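Speaker notes - "House rules for small arms", 6/12/18

**Before I start**

- Clicker in left hand, water on the lectern. Slow down in the first bit, I always rush it.
- Ask for a show of hands: who has an arm on a bench at work? Who has written rules for it? (Expect a big gap. Smile, don't scold.)

## Why I love talking about this

Rules for robot cells have a reputation for being dull, and I want to spend this talk changing your minds. A good rule is a bit of somebody's bad afternoon, written down so you don't have to have it yourself. I think that's wonderful!

At Tanui we started in October with a binder from the integrator, 331 lines long. Lovely binder. Two people had read it. We cut it to a single page that hangs beside the cell, and the rest went into an appendix for audits and new starters.

(Pause. Someone will want to photograph the slide with the page on it.)

## Rule 1 - Know what's under the gripper

Before any grasp, the operator says out loud what the object is, which way it's facing and what it's sitting on. Sounds silly, works a treat. You feel daft for a day or so and then you miss it when you're at somebody else's bench.

Take a computer mouse. Everybody thinks of the mouse as the object, and the thing under it gets forgotten. A cloth mousepad can shift, it can bunch up, it can come along for the ride. So our task sheet has a line for the object and a separate line for the surface, and neither can be left blank. 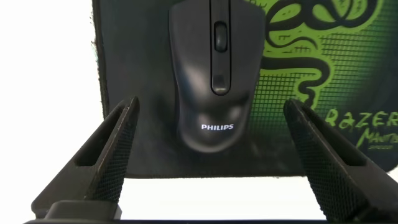

The approach line is next on the sheet. Fingers open before you come down to height, centred on the object, and the speed limit for the last stretch is written in ink. If you want to go faster, you fill in a new sheet. We had a proper argument over that one at Aneo's site (keep this short, the story runs long) and the people who run the arm every day won it.

Also on the sheet:

- colour and finish of the object, in plain words
- colour and finish of whatever's under it
- worn edges and loose threads on any fabric, noted before the run
- who can call a stop. Answer: anyone in the room

Black fingers on a black object over a dark pad is a good test of your camera settings. Don't tune everything on a bright yellow block and then call it done!

## Rule 2 - The clear table check

Stand back and look at the whole cell from head height. Wrist view is great for the last bit of the move, and it's hopeless for telling you what the elbow is up to. We do the check at the start of every session and again after any stop.

1. Everything on the table is on the task sheet. If it isn't, it comes off.
2. Cable loops at the wrist get looked at through the full reach, with the arm moved slowly. Postero's checklist puts this last; I'd move it right up the top.
3. Grommet holes are kept clear of small parts.
4. Specks and crumbs get wiped off the tabletop.
5. The gripper's rest position is beside the work, with open table between the two.
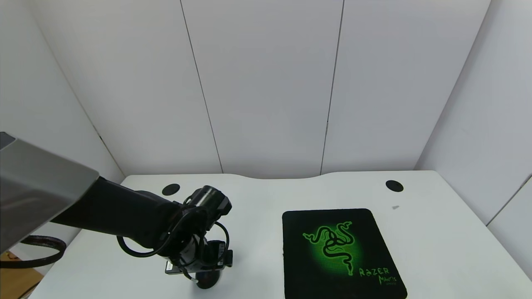
## Rule 3 - Write down the near misses

My favourite, so leave time for it. Stunow keeps a paper notebook on a string and I have borrowed the idea shamelessly - one line per near miss, no names, no blame. Read it aloud every month. Rules that never turn up in the notebook get looked at again, and a few of ours have been retired that way.

- If short on time, skip the slide on form layouts.
- Mention that the one-page version is free to copy and scribble on.

## Questions I'll probably get

- "Does this replace the risk assessment?" No. Do the risk assessment first, then write your page from it.
- "How do you get people to do the talking out loud?" Go first, every time, even when you're alone with the arm.
- "Who updates the page?" Whoever found the problem, with a second person reading it over.

Leave the page up on screen during questions.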